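Prusstead Group Shares New Method for Teaching Robots to Fold Laundry

Aug 19, 2025 - The robotics group at Prusstead is very happy to share the first results of Lodo, a training method that helps two-armed robots handle soft, floppy things like shirts and towels. Over 81 test folds, robots trained with Lodo finished 72 without any help from a person, and the team could not be more pleased!
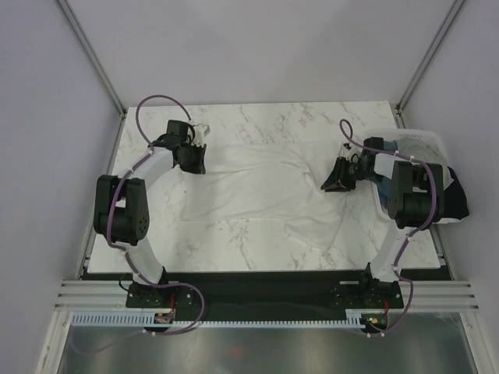
Page last changed: Aug 19, 2025"Cloth never sits the same way twice, and that has kept us humble," said Nuanchan Mahawong, who leads the project. Lodo grew out of a long and friendly partnership with Fidgate, and it lets the robot practice the start of a fold many times over before it ever tries the whole thing. 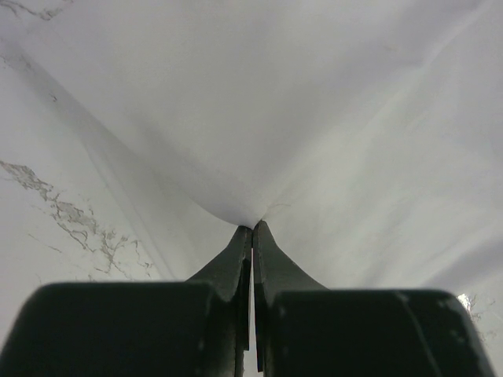

Getting hold of the cloth in the first place is where the older Gaber method tended to struggle, and Lodo spends most of its practice time there. With white fabric on a white marble-patterned surface, color gives the robot very little to go on, so it learns to look for folds and shadows instead. A pinch taken right at the fingertips, beside a curved fold, leaves the rest of the cloth free to move with the arms - and the next step goes much more smoothly.

"We started in April with two arms and a big pile of laundry, and I have loved every minute," said Macario Cuevas, who ran the tests. The group plans to try five more kinds of clothing next.

Contact: Prusstead Press Office | © Prusstead | Back to top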